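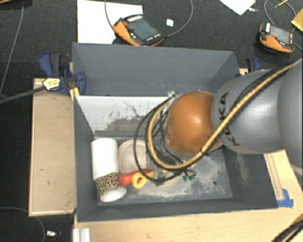

第19号

庭の話の続き。七月に植えたものがどうなったかを、忘れないうちに書いておく。

うちの庭は南北に細長く、奥の6メートルほどは隣家の塀の影に入る。引っ越してきたときは芝が敷いてあったが、日陰のところは三年でほとんど苔になった。最初は芝を張り直すことも考えた。見積もりを取って、やめた。苔は苔のままにして、その周りに日陰で育つものを入れていくことにした。

参考にしたのは、レイモンド・テュルコット(Raymonde Turcotte)という人の庭づくりの本である。古書店で買った薄い本で、写真は白黒、図は手描き。半日陰の庭について二章を割いていて、そこだけ何度も読んだ。彼女はカナッハ(Canach)という土地の斜面で庭を作っていて、土は重い粘土だったという。うちの奥の土も粘土に近い。雨のあとは靴の裏に張りついて、物置まで歩くと靴が倍の重さになる。

本には、植える前に一年間は何もせずに光を見ろ、と書いてある。一年は待てなかったので、五月から七月の初めまで、朝と昼と夕方に庭へ出てノートに影の線を描いた。塀の影は思っていたより早く引く。十時を過ぎると手前の半分に日が差し、二時にはまた陰る。この四時間の帯に何を置くかで、庭の真ん中の見え方が決まると思った。

植えたのは次のもの。ギボウシを5株、ヤブランを2列、塀ぎわにシダ。真ん中の帯には、ナリトラという名前で売っていたアスチルベを入れた。札には淡い桃色とあったが、咲いたのはほとんど白だった。植えた年だからかもしれないし、札が違っていたのかもしれない。白のほうが夕方によく見えるので、このままでいい。

うまくいかなかったのはシダだ。塀ぎわは雨が当たらない。軒のようなものはないのに、風向きのせいで、幅30センチくらいの帯だけいつも乾いている。植えて二週間で葉先が茶色くなり、慌てて毎朝水をやったが、八月に半分を枯らした。残りは手前に掘り上げて移した。乾いた帯には砂利を敷いて、当分は何も植えない。

ギボウシは予想通りナメクジに食われた。夜に懐中電灯を持って出て、割り箸で取った。薬は使っていない。八月の終わりには数が減ったように見えたが、暑くて隠れていただけだろうと思う。秋の雨が続けばまた出てくるはずだ。来年は葉の厚い品種を一つ混ぜてみる。アハターベルクという苗屋の目録に、青みの強いものが載っていた。値段は少し高い。

道具のことも少し。移植ごてをゼルゲートのものに替えた。前のは粘土に差してこじったら首のところから曲がった。新しいのは柄から先まで一体で、重いが曲がらない。持ち手が太いので、長く使うと親指の付け根が痛くなる。手の小さい人には向かないと思う。洗ったあと油を引いておかないと、翌日には錆が浮く。

通り道は平たい石を飛び飛びに置いただけにした。前の家で煉瓦を敷いたときは、冬に霜で持ち上がって毎年直していた。石なら傾いても一つずつ起こせばいい。間隔は自分の歩幅に合わせたので、妻には少し遠いらしく、いつも間の苔を踏んで歩いている。そこだけ苔が薄くなってきた。石をあと二つ足すことにする。

テュルコットの本の終わりのほうに、庭には座る場所を先に決めろ、という話がある。うちは最後になった。古い丸椅子を一つ、物置の横に出してある。朝のうちはそこから、奥のシダのあたりまでまっすぐ見通せる。ヤブランの花が九月に入って上がってきて、紫の線が二本、暗いところに浮いている。狙ったわけではないが、列で植えたのがよかった。もう少し蛇行させて植えればよかったとも思う。株が増えたら、割って端のほうに足していく。

次の作業は落ち葉。隣の欅の葉が十一月に全部うちへ落ちてくる。苔の上に積もらせると蒸れて傷むので、竹の箒の柔らかいほうで掃く。集めた葉は物置の裏に積んで腐葉土にする。去年積んだ分はまだ形が残っている。粘土に混ぜるのは春になってから。

2020年9月21日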